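Plerlow Open Workshop

The Plerlow Open Workshop is a public demonstration day held each March by the Plerlow Laboratory, a research group that studies robots for household and light warehouse work. The event takes place on a Monday and is free of charge. Visitors are admitted in groups and may watch the laboratory's staff carry out their regular work, ask questions, and in some cases operate the equipment themselves.

History

The workshop was started by Ada Ruggiero, the laboratory's first director, after several local schools asked to see its machines in use. The first edition consisted of a single talk and a short demonstration in the entrance hall. It drew 109 visitors, more than the hall could seat, and the demonstration had to be repeated twice in the afternoon. From the second edition onward the event was moved into the working rooms, and the talk was dropped in favor of longer sessions at the benches.

Morena Colombo succeeded Ruggiero as organizer and introduced the present system of timed entry. Under her direction the program was also extended to cover the recording of training data, a part of the laboratory's work that had previously been closed to the public.
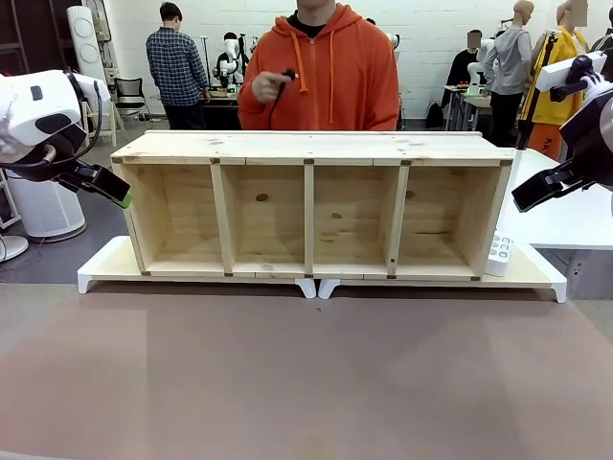 The two-arm station is the best attended part of the program. It is used for storage tasks, in which a pair of robot arms must place objects into a piece of furniture or take them out again. Sessions at the station last longer than those elsewhere in the building, and questions are taken throughout. The furniture is changed from year to year; the pine unit has four open compartments side by side under a flat top board, and the arms approach it from either end, each with a black gripper. Staff members explain how reaching into a narrow compartment differs from picking up an object on an open table, and why the dividers make it hard to plan a path for the wrist. Visitors are asked to stay behind a line on the floor while the arms are powered.

Program

The day is divided into 6 sessions, the first of which begins at 10 a.m. Two are reserved for school classes. A typical session opens with a safety briefing, followed by a demonstration of remote operation and a period in which the same task is attempted by a trained control program. Failed attempts are not edited out or restarted in private, a practice that Ruggiero described in the first printed guide as "the only fair way to show a machine."

The Erance firm, a supplier of gripper parts, has lent display items to the workshop in several years. A smaller exhibit on packaging materials was provided by Plastberg until the workshop moved to its current rooms.

Access

The laboratory is located in the Fontana building, on the ground floor. Places are assigned in the order in which requests are received, and children under 12 must be accompanied by an adult.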